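Abdul-Rahman Essien
23/02/2019

Spent today working out how to show the cards on the shop table. They have been lying flat on the tabletop up to now and people walk straight past them.

The cards are the cream ones from Altex. Plain stock, postcard size or close to it, with a few short lines of small print down in one corner. I like them, but cream on a white table disappears once you're a few steps away.

First try was a wire stand from Lustel. It leaned the card back too far and the ceiling light washed out the print. Took it back.

Second try was a picture frame. Looked like somebody's diploma. Also people want to pick the card up, and they can't if it's behind glass.

Nhyira Aidoo suggested a clear acrylic sheet on metal standoffs, the kind you see holding up office signs, only laid flat. The card goes on top, loose. I had a sheet left over from the Telo job so it only cost me the standoffs.

Drilling notes for anyone trying it. Leave the protective film on. Put scrap wood underneath, go slow, and stop pushing when the bit is nearly through. I cracked a corner on a practice piece by leaning on the drill.

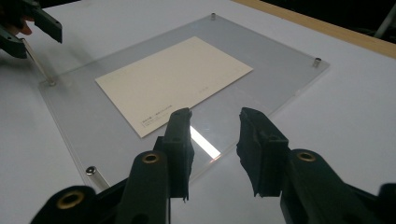

Standoffs go in near the corners, 17 mm in from each edge. Finger tight first, then check that it sits level, then snug them up. If you tighten one all the way before the others the sheet rocks.

Peel the film last. Wipe with a damp microfiber cloth and nothing else. Glass cleaner can haze acrylic — I learned that on a different sheet.

Cards slide around a bit if somebody bumps the table. I thought about a dot of removable putty but I'm leaving them loose for now. Easier to pick up.

Still deciding between one card per sheet and a row of 3 on a longer one. Nhyira says one. I would like the row for the spring table in March, if I can get the longer sheet cut in time.

Someone asked about the print run. It was 3,000, which was too many, so please take one if you come by Lūse.

Will post the cut sizes once I've measured the second table. It's narrower than this one and I don't trust my old notes.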